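Why does fine-tuning on our own bin data beat training from scratch so early on?

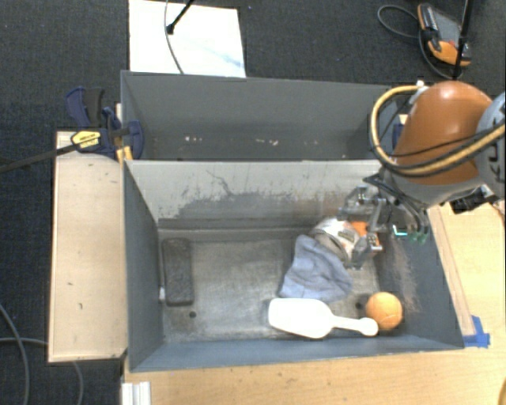 I've been reproducing the Vendwood offline pretraining result for bin-to-bin pick and place, and I'm pretty thrilled with it! Starting from the pretrained policy I needed 40 demos to match what took over 400 from scratch. But the gain is nearly all in the first 6 epochs, then the curves run parallel. Is that normal?

Asked 8/1/26

3 answers

Yep, we saw the same at Hurkham and it's a lovely result. Pretraining mostly gives you the reach and approach. The grasp on soft stuff like cloth still has to come from your own demos -- try plotting reach and grasp success separately and you'll see the split straight away. Run at least 3 seeds too, ours varied a lot.

Which encoder? If it's frozen the flat bit makes sense.

Check your colour augmentation. I left it off in April and the scratch baseline looked much worse than it should have. Grumby has it off by default. With it on, my gap shrank but was still there -- great fun to watch, good luck with it!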